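About Wandent

Sports business news, mostly labor and money. Small shop, three of us full time plus whoever we can rope in on a deadline.

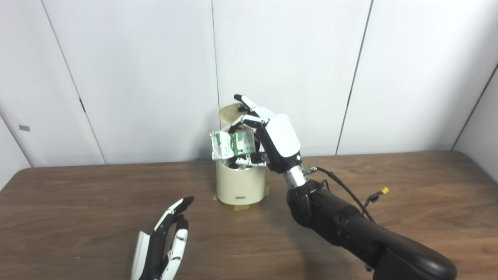
We started as an email list for people who read stadium leases for fun. That was February, a while back now, and the list had 35 names on it. The list is still going (2,113 subscribers last time we looked) and the site grew up next to it.

What we cover: arena deals, minor league pay, team sales, ticket fees, who's paying for the new roof. Some TV rights stuff when it touches a club we already follow. No game recaps. No fantasy. No trade rumors, please stop sending them.

How we work

Documents first. City council packets, bond filings, court dockets, leases. If we quote a number we link the page it came from. If we got it from a person we say so, and say why they aren't named. Corrections go at the top of the story, same day if we can manage it.

We don't take money from teams, leagues or player unions. Press passes yes, free trips no. Betting ads no.

Other things we run

Vumel - our lease tracker. Searchable, free, a bit slow on phones. Covers around 200 venues, mostly minor league and college. Updates go in Fridays, sometimes Saturdays.

The Khosravi Letter - the long one, monthly, paid. One deal taken apart start to finish. Back issues are in the archive, log in with the same email you signed up with or it wont find you.

Office

We're on the second floor of the Suvovport building, over the print shop. Buzzer is the unmarked one. Mail gets here eventually, email is faster.

Tips, leases, filings, complaints: use the contact form. Attachments ok up to whatever the form lets you do. If its sensitive say so in the first line and leave a number, we'll call.

Freelancers: pitches in two paragraphs, tell us what documents you've got. We pay on acceptance. Rates are on the pitch page.

Page last updated 09/01/2022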